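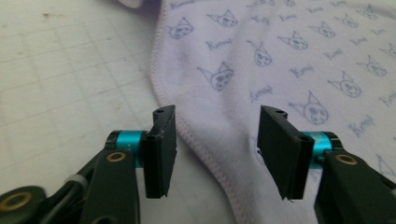 Gerkier Hand Gripper: Two Months of Folding, Pinching and Reading the Rules

I bought the Gerkier in May, mostly for cloth work, and I've now put 3000 grabs on it (I keep a tally for the wear log, more on that in a bit). Short version: I like it a lot, the paperwork annoys me, and I'd buy it again.

The fingers are the best part. Flat black pads, teal joints, little brass rings in the links, and a nice even squeeze when you pull the trigger. My main test piece is a Kuromi cloth with a pinkish stitched hem, soft and a bit wavy, and oh boy, soft and wavy is hard! The Gerkier gets hold of a hem cleanly if you come in low and go slow. Come in fast and it just pushes a wrinkle ahead of itself.

Now, the rules. It ships with a 26-page practice guide from Norkovier, who do the training material for it, and I rolled my eyes when I saw it. Then I read it on the couch and ended up changing half my habits. The parts I stick to:

Keep your free hand out of the gap whenever the tool is live. Sounds obvious. I broke this one on my first afternoon, trying to straighten a corner, and got a proper pinch on the thumb.

Work over a surface with a visible grid. A pale mat with thin gray lines is what I use, and it makes it so much easier to put the cloth back in the same spot for the next try.

Check the pads every 200 grabs. Scuffed edges are fine, the guide says, but a nick that catches on a fingernail will catch on fabric too. Mine have some scuffing along the edges and I haven't swapped them yet.

Write down the failed grabs. Same sheet, same columns as the good ones. I used to skip the bad ones, and my notes looked terrific and were useless when I wanted to compare two cloths.

Where I think the guide gets silly is the pre-use checklist. There are 17 items on it, including one about confirming the tool is in your hand. I've boiled it down to joints, pads, trigger and cable, and taped that to the shelf over my bench.

I also tried the Nomura, which is lighter and kinder on the wrist. Its pads are rounder though, and they kept sliding off thin fabric. Its safety sheet is one page, very clear, and I wish Gerkier would steal the layout.

Gripes: the trigger spring is stiff out of the box, the spare pads come in pairs only, and the carry case won't close with the tool set to wide. I keep mine in an old Gretine drill bag.

If you mostly pick up blocks and cups, get the Nomura and save your money. For towels and blankets and anything with a hem, get this one, and read the guide before you pull the trigger the first time.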